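Findumness cell, wrist fault. Talk notes, 11 min slot, don't run over

Open with the number. 63 restarts in June. Pause. Then say what a restart costs us, operator walks over, clears, walks back.

Fault itself: wrist joint loses position mid-swing. Controller thinks arm is still, arm isnt. Gripper keeps travelling 27 degrees past the stop. Slow down here, people always ask.

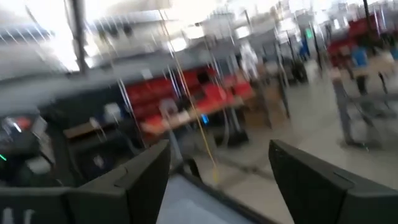
Root cause was the encoder connector at the wrist. Half seated, worked itself out under vibration. Plondelon firmware read the dropout as zero speed, so no e-stop. Point out how smeared everything is, lights, stands, all of it, then point at the people on the right. That's why we called it a safety matter and not a nuisance stop. Also yellow cable near left finger tip, say snag risk, move on, dont get into cable routing.

Fix: locking connector, plus dropout now = hard stop. Pastico did the bracket. Berisha line gets same change, parts ordered.

Still open - light curtain distance was set for the old swing speed. Needs redoing. Ask for budjet here.

If time: log from restart 11, the wierd one. Skip if questions already started.

Backup slides after the blank one.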